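Library > Household Operations > Unit 2 > Chapter 6: Storage and Retrieval in Small Dwellings

6/3/23
Morven Baxter and Prakash Menon

Chapter 6
Storage and Retrieval in Small Dwellings

6.1 Scope

Chapter 5 treated the dwelling as a set of rooms with fixed uses. In practice most rooms in a small dwelling serve several uses in one day, and the objects that support those uses have to be kept somewhere between times. This chapter deals with how such objects are stored, how they are found again, and what the two operations cost in time and floor area. Food storage is covered in Chapter 9 and is left out here except where a shelf is shared.

The terms used are those of the Strachan survey, which recorded storage in 104 dwellings over a period of 20 weeks. Readers who have used the older Litolier tables should note that the word "container" is narrower in this book. It means a movable object with a bottom and sides that holds other objects. A drawer is a compartment. A shelf is a surface.

6.2 Storage cost and retrieval cost

Every stored object has two costs. Storage cost is the effort of putting the object away. Retrieval cost is the effort of getting it back, including search. The two are linked, and lowering one often raises the other. A tool hung on a labeled hook takes longer to put away than a tool dropped in a bin, but it can be found at a glance.

Huamán's rule states that the total cost is lowest when sorting effort is spent on the objects used most often. The rule assumes that frequency of use is known and stable. Neither holds in a household with young children, and Section 6.5 gives the correction proposed by Hämäläinen.

Search time depends on depth more than on number. Objects lying in a single layer can be scanned from above. Once a second layer forms, the upper objects must be moved before the lower ones can be seen, and search time rises sharply. In the Fastville trials, almost all failed searches took place in containers filled to three layers or deeper.

6.3 Classes of container

Containers are classed by access. A closed container has a lid that must be removed or lifted. An open container has none, or has one that is never shut. A nested container sits inside another and shares its access.
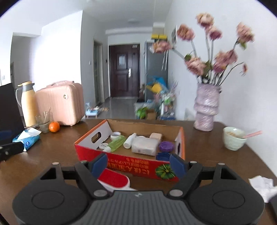
Open containers dominate the survey at every dwelling size. Many were not bought for storage at all. Shipping and produce boxes are kept after the goods are gone, and they stay in service until the bottom gives way. Their contents tend to be mixed – bottles, jars, tape, small packages – and are rarely sorted by use. Such a box is recorded in the survey as a general container, code G, whatever is printed on the outside.

Hand holes deserve a separate note. A box that can be gripped at the ends is moved more often than one that cannot, and a box that moves often has no fixed address. Chisholm treats this as a fault. The present authors treat it as a separate class, the carried container, and return to it in Section 6.4 together with the Flitero cart.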